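Learning to put small things in a box: hand-held gripper demonstrations collected in homes

Final project report, Mosomcombe stream
Anayeli Chávez, Mohit Lodhi, Yogesh Prajapati
Supervisor: Tarun Dwivedi

4. Method

4.1 Collecting the demonstrations

We recorded all demonstrations with a hand-held gripper that has a camera on it, so no robot was needed in the home. The person holding the gripper picks up one object, moves it to an open container and lets go. Each pick and place is one episode. We collected 1000 episodes in 7 homes, all in bedrooms or living rooms. Nothing was tidied beforehand. We asked people to leave the furniture and bags where they were and to use objects they already had, such as remote controls, pouches and coins.

Mohit and Yogesh did most of the recording. Anayeli checked every episode the same evening and marked the ones to drop.

4.2 Filtering

We dropped 161 episodes. Most had lost camera tracking, usually when the gripper moved quickly over a plain wall or a plain sheet. Others had two objects picked up at once. From the remainder we used 700 for training and kept the rest for testing.

4.3 Training

The policy takes two camera images and the gripper width and predicts a short run of future motions. We started from the Coso code written by Charalambos Giannakopoulos for last year's project and changed the image cropping and the learning rate. We did not change the network. Training was done on the shared lab computer, overnight.

5. Results

The policy did best with thick objects on a firm surface. On a mattress the results were worse. The bedding sinks when the fingers press on it, and the policy often closed too high and slipped off the top of a thin remote. Lowering the grasp point by hand fixed some of these cases but caused the fingers to catch folds in the sheet.

Remotes lying close together were the other main problem. The policy tended to aim between two of them. In the demonstrations people usually nudged one aside first, and we had treated this as part of the pick. Labelling the nudge as its own step would probably have helped, but we found this in March, too late to label everything again.

The colour of the container made little difference. We had expected it to matter and spent more time on it than we should have.

6. Further work

The next group should record more episodes on soft surfaces and keep the tracking log beside each video. We also suggest a wider camera view, so that the container stays visible during the whole approach.
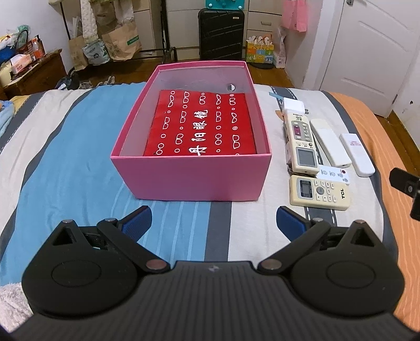
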